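Odley Building, Upper Level: Contents and Condition
27 Jul 2020

The assessor from Galbraith had 50 lines to fill and had been given until the end of the afternoon to fill them. Faizal Pasaribu had held the lease on the upper level since December. He had not been asked to be present, but he was present.

"Start with the table," he said.

She started with the table. Square top, light wood, white metal legs. Under Condition she wrote Fair. Under Owner she wrote nothing, because the schedule from Kellness listed the table as part of the lease and the schedule from Imelport listed it as sold.

"It's mine," said Faizal.

"Do you have a receipt?"

"I have the table."

She moved to the next line. The form allowed for loose items on a surface if they were likely to remain there at handover. She asked him which items would remain. He considered the question for longer than it required.

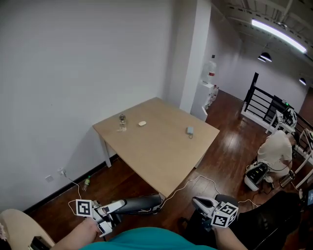 "The bottle goes," he said. "The rest depends."

"On what?"

"On whether there is a handover."

She wrote Pending. The form did not have a box for Pending, so she used the margin. The floor was dark wood with a good polish, and she entered it as a fixture. The baseboard was black and she entered that too. The wall outlet was tested once a year by Kellness and did not need an entry, but she gave it one, with a note that a charger was plugged in at the time of inspection.

Faizal read over her shoulder. He had put 2,000 into the room, he told her. Of this, 1,000 had gone to the floor. He wanted the figure on the form.

"There's no column for what you spent," she said. "There's a column for what it would fetch."

"What would a floor fetch?"

"Nothing. It's attached."

He walked to the railing and stood with one hand on it. The railing was black metal. It was attached as well. She could see him working through the room in this way, sorting it into what could be carried down the stairs and what could not, and she let him do it. It was the same procedure she was paid for, and his was faster.

The water cooler took a separate sheet. Leased equipment always did. She noted its position next to the white column and left the serial number for the supplier. The brick wall at the back went under Structure.

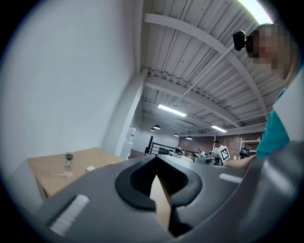

Upper level, looking past the table toward the column and the brick wall.

The ceiling was last. White corrugated metal, two white beams, pipes and conduit alongside. The fluorescent fixtures were on. So, she assumed, were the 3 dome lamps in the far part of the room, although from where she stood she could not tell, and she entered them as Not Tested.

"The lamps are mine," said Faizal.

"Are they attached?"

He looked up at them.

"They hang," he said.

She turned back to the definitions on the first page. Hanging was not defined. She wrote Pending in the margin, under the other one, and asked him to initial both.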